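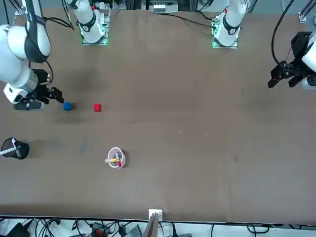

4. Setting Up Your Wovell Desk Frame

4.1 Before you start

Check that the frame is the right way up and that all four feet are touching the floor. The serial label is on the inside of the left leg. Write the number in the box on the back cover of this manual. You will be asked for it if you order parts.

You need the 5 mm hex key from the parts bag and a second person to help turn the desk over. Keep the carton until the desk has passed the height test in 4.4.

4.2 Attaching the control box

1. Lay the desktop face down on a blanket or carpet.
2. Slide the control box onto the two rails until it clicks.
3. Plug the left leg cable into socket 1 and the right leg cable into socket 2.
4. Plug the hand switch into the socket marked HS.
5. Fasten the cables with the clips supplied, leaving a loop of slack near each leg.

CAUTION: Do not connect the power cord until the desk is standing upright.

Note: Frames sold with the Trunetti hand switch have a flat plug. It goes in with the ridge facing up. Do not force it.

4.3 First reset

The desk will not move up until it has been reset.

1. Turn the desk upright and plug in the power cord.
2. Clear the space under the desktop, including chairs and drawer units.
3. Hold the DOWN button. The desk lowers slowly and stops.
4. Release the button, then hold DOWN again for ten seconds. The display shows RST.
5. Release the button. The display shows the lowest height, 718 mm.

If the display shows E04, a leg cable is loose. Unplug the power, push both leg cables in firmly and repeat from step 1.

4.4 Height test

Raise the desk to its full height and lower it again with nothing on it. Both legs should move together. If one side lags, stop and repeat the reset.

Repeat the test with your usual equipment in place. Check that monitor and lamp cords do not pull tight at the top.

CAUTION: Keep hands clear of the crossbar while the desk is moving. Do not let children use the hand switch.

4.5 Saving a height

1. Move the desk to the height you want.
2. Press M. The display flashes.
3. Press 1, 2 or 3 while it is flashing.

To return to a saved height, press and hold its number. Saved heights are kept if the power goes out but are cleared by a reset.

For spare clips and cables, quote part number 159. For the hand switch, quote 157.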